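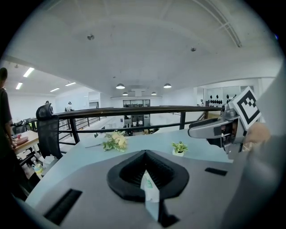
Wokel Residence Hall – Resident Room and Common Area Inspection Checklist, with Inspector Comments

Inspections at Wokel Residence Hall are carried out twice each academic year under the Housing Safety Standard. The building was completed in 1968 and retains its original window frames, closet doors and much of its original wiring route, and inspectors are asked to keep this in mind when completing Sections B and C. Personal items on desks are outside the inspection except where they affect fire safety or access. Small items such as a black holder with a tissue or paper sheet standing up from its center slot are acceptable on any desk, provided that paper goods are kept away from lamps and chargers. Items of this kind are not to be moved by the inspector.

Building reference: 3912
Inspection period: July
Areas covered: third floor east, kitchen, laundry room, stairwell 2
Rating key: S – satisfactory; M – minor correction needed; U – unsatisfactory, reinspection required; N – not applicable

Section A. Entry and Exit

A1. Room door opens fully and closes without force. Rating: S
A2. Self-closing device pulls the door shut from any position. Rating: M
Comment: The closers at the east end are slow. The door comes to rest against the latch and does not engage without a push. Adjustment requested from Building Services.
A3. Evacuation map is posted on the inside of the door and can be read. Rating: M
Comment: Several maps still show the former Cladow Wing exit, which is now a storage area. Maps must be replaced before fall move-in. The old maps are to be collected and destroyed.
A4. Path from bed to door is clear. Rating: S
A5. Stairwell 2 handrail is firmly attached. Rating: U
Comment: The lower bracket between the second and third floors has pulled away from the wall. The stairwell may remain in use, but the bracket must be reset and the wall anchor replaced. Temporary sign posted at both landings.

Section B. Electrical

B1. Outlets and switch plates are free of cracks and scorch marks. Rating: S
B2. Power strips have a built-in breaker and are plugged directly into the wall. Rating: M
Comment: One strip was found plugged into another behind a bookcase. Corrected by the resident at the time of inspection. Written notice issued – first notice, no charge.
B3. No cord runs under a rug, through a doorway or behind a heater. Rating: S
B4. Desk lamps are stable and fitted with a bulb within the marked limit. Rating: S
B5. Ground-fault outlets in kitchen and laundry trip and reset when tested. Rating: S
Comment: The laundry outlet beside the sink was replaced after the previous inspection and now passes.

Section C. Fire Safety

C1. Smoke detector is in place, uncovered and shows a status light. Rating: S
C2. Nothing is hung from a sprinkler head or sprinkler pipe. Rating: M
Comment: Clothes hangers found on the pipe in one closet. Removed by the resident. Residents should be reminded that a damaged head can flood the floor below.
C3. No candles, incense or open-coil appliances. Rating: S
C4. Extinguisher in kitchen is charged, tagged and mounted. Rating: M
Comment: Charged and mounted. The tag is water-stained and the last service entry cannot be read. Service contractor Maglaya to confirm the entry and supply a new tag.

Section D. Windows, Heat and Water

D1. Windows open, close and lock. Rating: M
Comment: Original frames on the north side stick when half open. Acceptable until the frame work begins, as long as the lock engages.
D2. Heater cover is secure and clear of bedding and curtains. Rating: S
D3. No sign of leaks under sinks. Rating: S
D4. Dryer lint screens are clean and the duct is connected. Rating: U
Comment: The duct on the left Ruvow dryer was off its collar. Machine unplugged and tagged out at 2:15 p.m. It is not to be returned to service until the duct has been clamped and checked by Building Services.

Follow-Up

Items rated M are to be corrected within 40 days. Items rated U are to be corrected within 8 days and will be inspected again before the file is closed. Residents who disagree with a rating for their room may submit a written request for review to the Housing Office.

Open items carried forward: A2, A3, A5, C4, D1, D4.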